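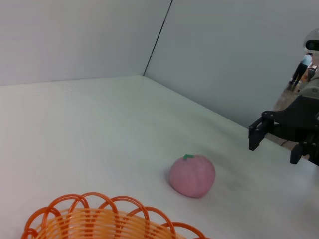

Haziq thinks we should stop changing the start pose between runs, and he wants it settled before anyone records more episodes. Ratih wrote under it that the Ginell rules only fix where the arm ends up, so the start is ours to choose. Agreed with both. Start pose is now the one saved as home_2, and it stays until the August demo.

Task for this block: peach into the orange basket. Gripper begins open, lets go over the basket, back to home_2.

Episodes on disk before today: 428. Kept after the cleanup: 93 fewer, so 335. Most of what I threw out had the arm waiting at the start while somebody found the right key. A few had the peach dropped on the rim and nudged in, and Ratih wants those in a separate folder. Moved to rim_drops.

Gripper speed is at 440 in the config. Haziq had it higher on the Medholm arm, but there the fruit rolled when the lower finger touched first. Try lower if it rolls here too. Have not tested the stem side yet. Approaching from the right, the fingers should close below the leaf, but the wrist angle in the script was set for the lemon.

Training run on the kept set started 4:10 pm. Checkpoint name is wattimena_b. Do not overwrite wattimena_a, the club report still points to it.

To do
Fix wrist angle for peach
Basket position: mark it with tape, both front corners
Ask Ratih if the wrist camera exposure is locked
Copy rim_drops to the shared drive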